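Paper gift bags keep falling over while I fill them, any tricks?

Posted by windowseat_mel in Parties & Gifts
8 replies hidden, showing the most helpful

Okay so I said yes to doing the favor bags for my niece's party and now I'm regretting it a little. They're the plain brown paper kind with the twisty paper handles, and I'm stuffing them with small plush toys plus a couple of wrapped bits. I set up at the long table by the window, and my problem is the bag itself. Stand it up, it flops over. Lay it down, and the handles get in the way of everything.

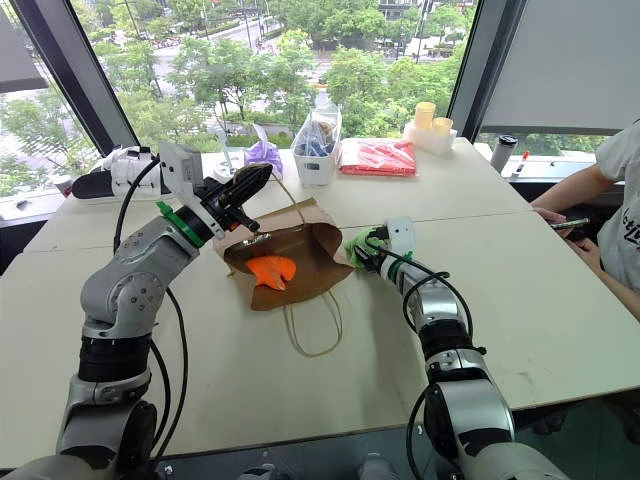
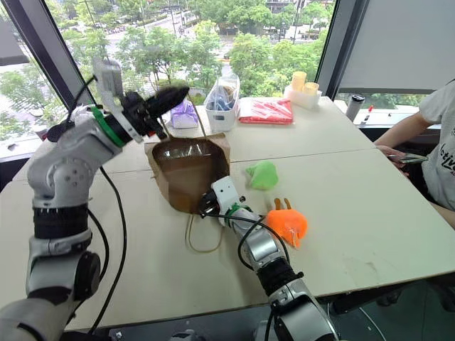
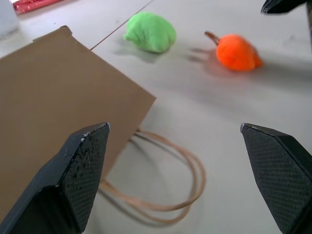 The other thing is the toys. They're soft but they're kind of bulky, and if I push one in from the top the paper crinkles up and looks like it's been through the mail. Do I take them out of their plastic first or leave it on? And is there an order that works? I tried one with the toy on the bottom and the flat stuff on top and it looked half empty, then I switched it and the bottom bulged out like a pillow. I've got until June so there's time, but I'd love to do these in one go and get my table back!

Uyên Ung

I used to wrap at a little gift shop called Gwynne and we did paper bags all day long, so here's what I'd do. Before anything goes in, open the bag all the way and push your fist down into the bottom corners. Most people just shake the bag open and the base never really flattens, and then of course it tips over. Crease the bottom edges from the inside with your fingers, stand it up, and give it a little press on the table.

Then cut a piece of cardboard a hair smaller than the base and drop it in. Cereal box is fine. That one thing will fix most of your flopping.

For plush I like laying the bag on its side and sliding the toy in like a loaf of bread going in the oven, then standing the whole thing up and letting it settle. You don't get those ugly wrinkles around the top that way. Fold both handles outward before you start, one to the front and one to the back, and they'll stay out of your way (mostly).

Order: cardboard, crumpled tissue, toy, then the flat packages standing up along the back like books. Don't lay them on top of the toy. If it still looks empty you need more tissue at the bottom - way more than you think.

I'd take the plastic off the toys, personally. It crackles and it pushes the sides out. But if they're going to sit around until the party, keep it on and take it off that morning.

pakeck_fan

just get different bags. Pakeck makes ones with a stiff bottom, I bought those and never looked back

dottie in the den

Uyên's cardboard trick is a good one, I do the same with old file folders. Only thing I'd add is to fill all of them one step at a time, so every bag gets its cardboard, then every bag gets its tissue, and so on down the line. I did mine one bag at a time last year and forgot the candy in two of them and had to open everything back up, staples and all.

Also if you have a shallow box, stand the open bags in it shoulder to shoulder. They hold each other up while you work and you can carry the whole bunch out to the car without tying anything. Mine rode in the back seat in an old Flestura shoe box lid and only one went over, on the last turn before the house.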